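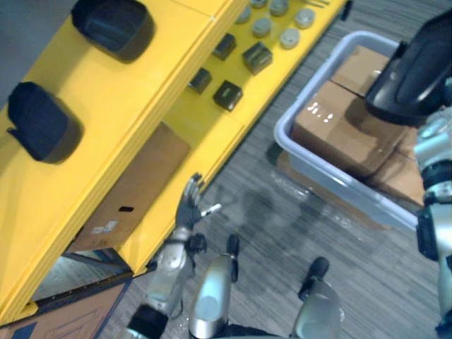

Sunil Haque wrote:
The barrel socket on the Tiller board isn't the problem. Mine browned out in the same way with the original socket and again after I'd swapped it for a screw terminal. Measure the voltage at the GPIO header while the screen is coming on and see what you get there before you buy anything else.

mossgate wrote:
Did that last night. It sits at 5 volts with the screen off, then drops to 4.6 when the backlight starts. The board resets a moment later. It's the long lead that came in the Plendley case kit, the one that goes round the hinge.

Sunil Haque wrote:
That will be the lead then. The wire in those is very thin. I replaced mine with two short lengths of thicker stuff, one to the board and one to the screen, both straight from the regulator. Don't feed the screen through the board.

halfduplex wrote:
I don't agree that it's only the lead. The regulator in the kit is rated for 2 amps and the screen at full brightness takes most of that by itself. You can put in cable as thick as you like and it'll still sag with a drive plugged in. I'd change the regulator first.

Sunil Haque wrote:
Mine has run on the kit regulator since March with a small SSD on it. Brightness is at half though, I'll give you that.

halfduplex wrote:
Half brightness is why it works.

mossgate wrote:
I've got no drive on it at all, just the SD card and a keyboard. Would a capacitor across the screen supply do anything? I have a few 1000 µF ones in the drawer.

pennyfarth wrote:
It helps with the dip at switch-on but not with a steady drop. If it resets only as the backlight starts, try it. It's two solder joints. Mind the polarity, and check the voltage marked on the side, the old ones I had were 6.3 V which is a bit close for my liking.

halfduplex wrote:
That's covering up the fault. And some regulators don't like a big capacitor on the output, they go into current limit when they start and stay there.

pennyfarth wrote:
Some do. The kit one hasn't, in my case. I put the capacitor at the screen end and it starts every time.

old_ribbon wrote:
Which version of the Plendley kit is it? The first lot had the thin lead. Frerichs were sending out a replacement if you emailed them with the order number, but that was a while back and I don't know if they still do. The newer lead has a white plug.

mossgate wrote:
Black plug, so the first one I suppose. I bought it second-hand at the Taltton swap meet so there's no order number. I'll make my own lead.

old_ribbon wrote:
Take it through the slot by the left hinge if you do. The right-hand side pinches it when the lid is shut. It wore through the insulation on mine.

mossgate wrote:
Made the lead this evening, split at the regulator as Sunil said. Now 4.9 at the header with the screen on full. No resets yet but I've only had it going for an hour. I haven't fitted the capacitor.

halfduplex wrote:
Feel the regulator after an hour at full brightness. If you can't keep a finger on it, it wants a heatsink or a bigger one.

mossgate wrote:
Warm, not painful. I'll leave it running overnight with the lid open and post the readings.

pennyfarth wrote:
Try it with the lid shut as well, there's hardly any air in there.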